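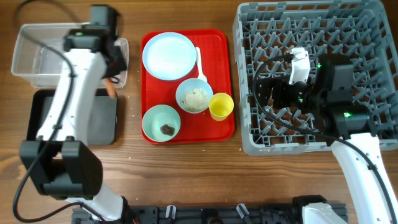 Furniture shop Kuroda to leave Harkby for larger building in Tusden

2018-07-21

The furniture shop Kuroda will close its doors in Harkby at the end of August and open again in Tusden, in the former tile warehouse on the canal road. The owner, Veerle Van Leeuwen, confirmed the move to customers this week in a letter which was also put up in the shop window.

Kuroda has sold cupboards, sideboards, beds and dining tables in Harkby under the same name for many years. It is known mostly for its media furniture, the low cabinets and corner units on which people put their television, and for the fact that it will change the width of almost any piece on request. This service will continue in Tusden. The workshop, which is now in a separate yard behind the Harkby bakery, will be under the same roof as the showroom for the first time.

"We have been carrying cabinets across a public car park in the rain for too long," says Van Leeuwen. "A customer wants to see how a door closes before we paint it, and then somebody has to walk over with the door. In Tusden it is only a corridor."

The new building has 2319 square metres on two floors. The ground floor will be divided between the workshop, the store room and the larger pieces, such as wardrobes and corner sofas. Upstairs there will be 10 furnished rooms of different sizes. Van Leeuwen wanted small rooms especially. In the present shop everything stands in one high hall, and there a sideboard of two metres looks modest. At home the same sideboard fills the wall, and the customer rings on Monday to ask if it can be exchanged.

The rooms were planned by the interior designer Juwita Pangaribuan, who has worked with Kuroda before on its catalogue. She measured living rooms in older houses in both towns and used these measurements for the walls upstairs. One room has a chimney breast, one has a radiator under the window where most people would like to put the sofa, and one is so narrow that the door cannot open fully when there is an ordinary armchair behind it.

"People bring me a photo of a room that they like, and it is always a room with no radiator," Pangaribuan says. "I prefer to begin with the difficult wall. When you know what can stand there, the rest of the choice is quite short."

Her advice to visitors is to bring three measurements: the length of the longest free wall, the height of the window sill, and the width of the narrowest door or stair between the street and the room. The last one is often forgotten. Staff in Tusden will keep a sheet of these numbers for each customer who wishes it, so that the measuring does not have to be done again for a later purchase.

One new range will be shown from the opening day. It is called Pisance and consists of open shelves, a television bench and a writing desk, all in oiled ash. The parts are held together with wedges, without screws, and can be taken apart when the owner moves house. The range was drawn by Leif Steinarsdóttir, who has led the workshop for six years. The bench is made in two depths, because many newer televisions have feet that are set wide apart but do not need much space behind them.

Steinarsdóttir says that the desk was the most difficult piece. The first one moved from side to side when somebody wrote on it, and the second was steady but too heavy to lift up a staircase. The version which will be sold has a rail at the back, at knee height, and she is satisfied with it. Prices for the range will be given in August. Van Leeuwen would only say that the bench will cost less than the corner unit which it replaces.

Not everyone in Harkby is pleased with the news. The shop is the largest on Mill Lane, and its neighbours fear that fewer people will come to that end of the town. Nadine Haddad, who sells lamps and curtains opposite, says that many of her customers have first been across the street. "They buy a table and then they see that their lamp hangs in the wrong place," she says. "So they come to me. I am glad for Veerle, but I will miss this." Haddad is considering taking a small corner in the Tusden building on Saturdays. The two owners have spoken about it, but nothing is decided.

There is no new tenant yet for the Harkby premises. According to the letting agent, Endang Santoso, there have been two enquiries, one from a bicycle shop and one from a company that does not wish to be named. The hall could also be divided into smaller units – the owner of the building has asked for drawings of this, and they should be ready before the autumn.

All employees of Kuroda have been offered their same work in Tusden. Most of them have accepted. Two will stop, one to retire and one to begin a training as a teacher. A bus runs between the towns every half hour on weekdays, but the last one back to Harkby leaves before the new shop closes, and for this reason the staff who travel by bus will have an earlier shift.

Until the move, the Harkby shop is open at its normal hours. A sale of showroom pieces has started and will go on as long as there is stock. It includes dining chairs in sets that are no longer complete, several wardrobes with small marks and most of the older corner units. Pieces on sale must be collected by the buyer or delivered before the closing date, and they cannot be changed in width. Orders for made-to-measure furniture are still taken, but those placed from now on will be finished in Tusden, and customers should expect a wait of two or three weeks longer than usual.

Customers with a guarantee do not need to do anything. Their papers stay valid and the telephone number of the shop, Harkby 3803, will be transferred to the new address. The opening day in Tusden will be announced when the floor upstairs has been approved – the inspection is planned for the second half of August.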